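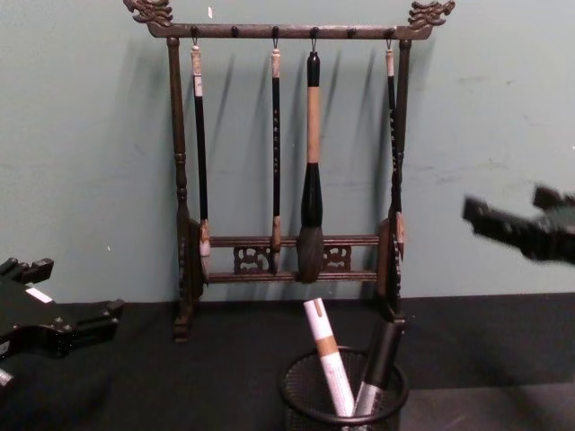
INK: WHAT IT IS AND WHY IT STAYS PUT
Speaker notes, Jorkascombe evening talks, April

Before starting
Lights down only at the back. Jar of galls on the front table, lid off so people can have a sniff on the way in. Don't let anybody touch the green crystals. Water within reach, I always talk too fast in the first part.

Opening
Start with the account book. It's 108 pages, bought in a box of odds and ends, and it was kept by someone who ran a shop and plainly loved a column of figures. Candles, twine, nails, more candles. Read out the entry for the cheese that "went off in the cart" (pause, people like the cheese).
Then: the ink on the first page is brown. It almost certainly didn't start out brown. Ask for guesses as to what colour it was when it was fresh. Someone will say blue, someone will say black, and there's a fair case for grey as well! Leave it hanging and move on.

What ink has to do
It has to flow, it has to mark, it has to stay. Those wants pull against each other and every recipe is a compromise. Very runny ink spreads into the paper. Thick ink sits on the nib and sulks. An ink that bites in so hard it can't be washed off may go on biting for a few hundred years, and we'll come to that because it's my favourite bit.
Two families to get across tonight. Pigment inks are tiny solid bits floating in water with something sticky to hold them down. Dye inks have the colour dissolved right through. Tea is the dye. Muddy water is the pigment. If they remember the tea and the mud I'm happy.

Soot
Carbon ink first, as it's the oldest and the simplest. Burn oil or pine wood with too little air, catch the soot, mix it with glue. In China and later Japan and Korea the mixture was pressed into moulds and dried into sticks, and you rub the stick with water on a stone when you want to write. So you make only as much as you need, as strong as you like. Wonderful idea. No bottle to leak in your bag.
Soot doesn't fade in light. The black you put down is the black that stays, though damp can lift it if the glue lets go.
Mention the smell: old ink sticks often had camphor or musk put in. I was given a Trikach stick as a birthday present and the whole drawer smells of it now, socks included.

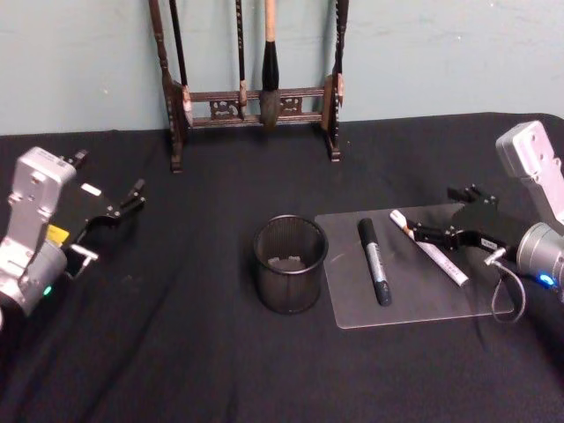
One more thing on soot: it's finer than you'd ever believe. Rub a bit between finger and thumb and it goes into every line of your skin, and you'll be taking it home with you. Lamp soot is generally finer than pine soot, and people who know about these things will argue happily over which gives the warmer black. I can see the difference on a good day, side by side, by a north window. Pass round the Latia swatch card here. Ask for it back!

Galls
Hold up the jar. These are oak galls, made by the tree when a tiny wasp lays its egg in a bud. I picked up 51 along the Tully path in one walk, with the dog getting very bored. The ones with a neat hole in the side have lost their tenant.
Galls are packed with tannin. Crush them, steep them in water or white wine, add iron sulphate (the green crystals, still don't touch), add gum arabic, and you have iron gall ink. Europe wrote with this for centuries. Letters, music, wills, maps, and the cheese.
Now go back to the question from the start. Fresh iron gall ink goes on pale, a weak greyish colour, and darkens on the page as the air gets at it. Then over a very long time it can turn brown. So the grey people were right, and so were the black people, depending on when you looked. The blue people get half a point: later makers added a blue dye so that you could see what you were writing while it darkened.

Demonstration
Write one line with the ink I made last month and one with shop ink. Put the card to one side by the lamp. Don't wait for it, come back at the end. Use the steel nib, the quill spits.

The biting
Iron gall ink is acid, and a badly balanced batch keeps working on the paper. Show the account book, the page with the heavy crossings-out. There are little gaps where the pen went over the same place twice. Whoever it was got cross about a sum and the ink has kept a record of exactly how cross.
Good place to slow down.

If there's time
Walnut ink, which is easier to make at home and very forgiving. Simmer the husks for 2 hours, strain through an old pair of tights, and wear gloves unless you'd like brown hands until the end of the month. Lovely for drawing.
Skip the purple pencil story if it's gone half past eight.

Questions I usually get
Can you put home-made ink in a fountain pen? Please don't. It clogs, and carbon ink sets like paint.
Does ballpoint last? Some of it fades badly in sunlight. Keep it in the dark if you care about it.
What should I use in the family Bible? A pigment ink sold as permanent, and try it on a scrap first.

Finish
Pick up the demonstration card and hold the two lines under the lamp. Invite people up to look, front row first. Galls to be taken home by anyone who wants one, recipe sheets are by the door.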